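Notebook, 05/04/2026, cloth folding set, Skastlow room
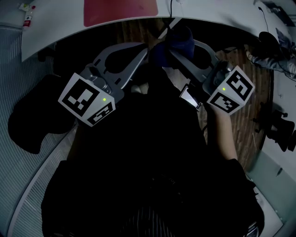 Target for this set was 200 clean folds. We have 70, plus 26 that I'm calling "maybe" until I've watched them again and lost the will to argue. The Wundar grippers held tracking better than they did in March, when every third take drifted off and folded a towel somewhere inside the wall. New rule from me: look for the green light on both housings before the first grasp, and if either one is out, stop. Dark navy cloth under dark sleeves is a poor choice for the segmentation step, and I say this as the one who chose the cloth. Wear something pale next time. Keep the marker cubes turned outward too. I like to tuck my wrists in when I get tired, and the tracker takes it personally.

Fold order for now: flatten, near corners to far corners, half turn, fold again, let go, hands back. The hands back part gets skipped by everybody. If you skip it the model learns that a fold ends with hovering.

Rejects so far are mostly double grasps, where the left jaws let go before the right have closed. Leave those in the raw folder. Anozie's loader can filter them by label, and we may want them later as examples of what despair looks like at 30 seconds a take.

Sanorov export crashed 5 times. It runs if you split the batch in two, so split the batch in two.

To do:
- rewatch the 26
- pale cloth, more than one size
- cables off the table before they end up in a fold
- charge both grippers overnight, both meaning both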